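シミュレーション収録の運用ルールを改訂した(Movano 版 第2版)

2026年7月15日

Movano で双腕移動ロボットの模擬環境データを扱い始めてから、収録手順のばらつきが目立つようになった。5月に Regula Reisinger と Gwilym Pugh が既存の679エピソードを点検し、そのうち9件が姿勢記録の欠落で使用不可と判定された。以下は改訂後の規則の抜粋と、自分用の補足である。

1. 座標系の宣言
ワールド座標、ベース座標、カメラ座標の3つを設定ファイルの先頭に明記する。右手系、Z軸上向き、単位はメートルとラジアン。度の混在は認めない。旧版では単位の記載が任意で、Eder の変換スクリプトが無言で度と解釈していた。

2. 乱数シードの保存
床、壁、家具の外観を無作為化する場合、外観用と配置用のシードを分けて保存する。1つにまとめると、配置を固定したまま質感だけを差し替える比較ができない。

3. 初期姿勢
両腕の関節角は開始前に全軸を記録する。左右のグリッパーの開度も別々の項目とする。開始後は約300ステップごとに照合し、閾値を超えた場合はエピソードを破棄する。閾値は関節ごとに設定ファイルへ書く。コードに埋め込まないこと。

4. 視点の検査
頭部視点では、自機の外装が視野の下側を大きく占めることがある。自機の画素はセグメンテーションで分離し、マスクを必ず同梱する。画像を切り抜いて対処しない。内部パラメータとの対応が崩れる。水平が大きく傾いた視点は自動では除外せず、カメラの外部パラメータと突き合わせて判定する。値が一致していれば有効とする。下の視点では部屋が急角度に傾き、白い外装の先に両腕のグリッパーが開いている。 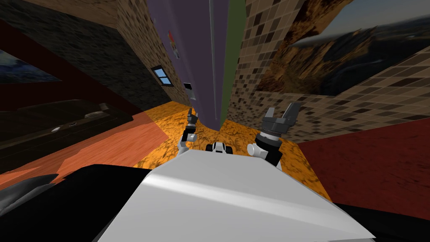 5. 命名と版管理
エピソード名に日本語と空白を使わない。環境の版、ロボットモデルの版、規則の版をメタデータに別項目で持つ。Jarnix の古い書式は読み込みのみ対応とし、新規の書き出しには使わない。

6. 逸脱の記録
規則から外れた収録は削除せず、理由を添えて別の領域に置く。承認者は Notburga Bühler。不在時の代理は未定で、次の改訂までに決める。

Priltis 側の環境への適用は Remo Zürcher が確認中。差分が出たらこの記事に追記する。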